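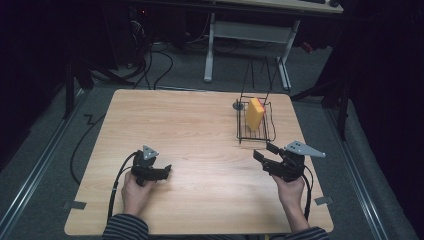 Table 3, sponge rack at right.

Akden Shared Workrooms, Sirnberg building
Tables and wash-up items: quarterly check
Date: Tuesday, June 25, 2024
Checked by: Suqin Jiang
Second check: Pongsak Meesuk
Room: 116
Last check: March

Mark each line OK, FIX or N/A. Write a comment for anything marked FIX.

TABLE

1. Top free of splinters, cracks and raised grain
OK. Ran a cloth over the whole surface and it did not catch.

2. Table stands level and does not rock
OK. Pushed at each corner.

3. Tape at corners flat, no lifted ends
FIX. Gray tape near both front corners. The left piece is due for renewal. Replace. Kaj has the roll.

4. Top wiped at end of day
OK. Sheet signed every day except one. Stanisława Krawczyk has been told.

5. Small items put away when not in use
FIX. Small dark round knob on the table next to the rack. I don't know what it belongs to. Please leave it there until Kaj has looked at it.

RACK AND SPONGE

6. Rack wires straight, no sharp ends
OK. Black wire rack. Checked the grid and the tall wire part on top by hand.

7. Coating whole, no rust
OK on the sides. One worn spot underneath, no rust yet. Look again next time.

8. Rack set back from the table edge
OK.

9. Sponge stored upright
OK. Yellow sponge with a thin red strip along the edge by the scouring layer, standing in the rack.

10. Sponge in good condition
OK. No tears and no smell. The scouring layer is still firmly attached. Change on the normal schedule, every 30 days.

11. Spare sponges in stock
OK. One box of 40 in the cupboard, unopened. Order from Benar as before, item 748.

FLOOR

12. Carpet flat, no loose seams
OK. Gray carpet, vacuumed the evening before.

13. Cables clear of walking paths
FIX. Long black cable on the carpet to the left of the table, lying in loose bends and running under the table. Needs to be straightened and covered where people walk. Pongsak agrees.

14. Metal rails at the sides secure, ends not sharp
OK. Both rails tried by hand, no movement. Mind your feet when coming in from the side.

15. Floor dry
OK.

FOLLOW-UP

Line 3: Kaj Sveinbjörnsson, this week.
Line 5: Kaj Sveinbjörnsson, same visit.
Line 13: Kittipong Chareonsuk to get a cable cover. If Rojanasak has none in stock, use the spare one from the hallway for now.

Comment from second check (P. Meesuk): Agree with all lines. I would move line 7 to FIX if the worn spot gets any larger. The form still has no line for the underside of the table, please add one before the next round.

Copy to the room binder and to the front desk.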